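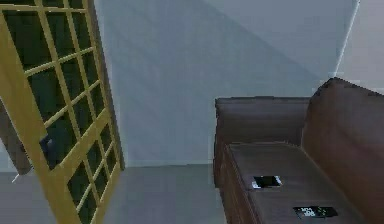
How Does a Door Work?

You probably open and close 23 doors on a busy day without thinking about any of them. A door is a simple machine, and it has a few clever parts.

Hinges

A hinge is made of two metal plates joined by a pin. One plate is screwed to the door and the other is screwed to the door frame. The pin goes down the middle, and the door turns around it. Heavy doors often have three hinges. Light ones may have only two.

Why is the handle so far from the hinges?

Try this with a grown-up nearby. Push a door open with one finger, close to the handle. Now push it with the same finger, close to the hinges. Keep your fingers out of the gap! The second push is much harder. A door is a kind of lever. The farther you push from the hinges, the less force you need, but your hand has to travel a longer way.

What does the handle do?

When a door closes, a small piece of metal called a latch slides into a hole in the frame. A spring holds it there. Turning or pressing the handle pulls the latch back into the door, and then the door can swing. One side of the latch is sloped, so the door can click shut without anyone touching the handle.

Doors with glass

Some doors have many small panes of glass. The thin strips between the panes are called muntins. Long ago, big sheets of glass were hard to make and cost a lot of money, so builders used small pieces and joined them together. People still like the way it looks.

Why do doors stick in summer?

Wood takes in water from the air. In a damp August, a wooden door can swell a little and rub against its frame. In winter, when the air inside is dry, it shrinks again.

Words to know

Hinge: the part a door turns on
Jamb: the upright side of a door frame
Latch: the piece that keeps a door shut
Muntin: a thin strip between panes of glass

Written by Terence Goodall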